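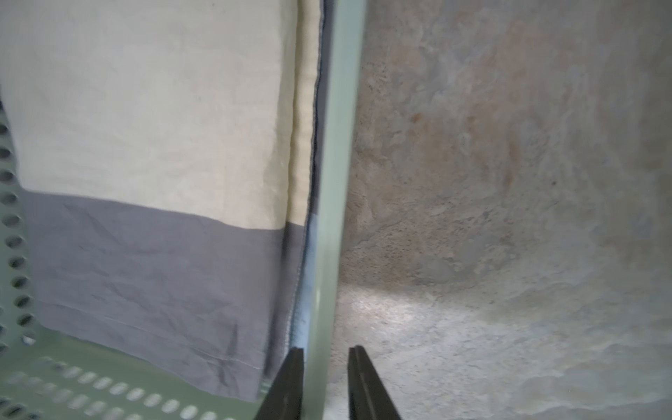

Washing and sorting linen tea towels

Linen and linen-mix cloths last for years if they are washed sensibly. New ones should go through the machine once before use, as the finish on them stops them soaking up water.

Sorting

Keep two baskets, one for pale cloths and one for dark. A cloth with a pale middle and a coloured band goes in with the pale ones after its first wash. Wash it alone that first time — grey and navy dyes can run.

Plastic baskets with holes in the sides are best, because damp cloths need air. Hang anything wet over the rim until wash day.

Washing

1. Shake out crumbs and open up any folded edges.
2. Rub stains with plain soap and leave for 22 minutes.
3. Wash at 40 degrees with no softener. Fill the drum no more than half full.
4. Take the cloths out as soon as the cycle ends. Creases set hard in linen.

Drying and ironing

Pull each cloth square while damp, paying attention to the hems, and peg it by the short side. Iron on the wrong side before it is bone dry. If a stitched border puckers, press it with steam from the middle outwards.

Nine cloths make a sensible load in a small machine. Put the clean ones at the bottom of the pile so they all get used in turn.

Last updated September 26, 2018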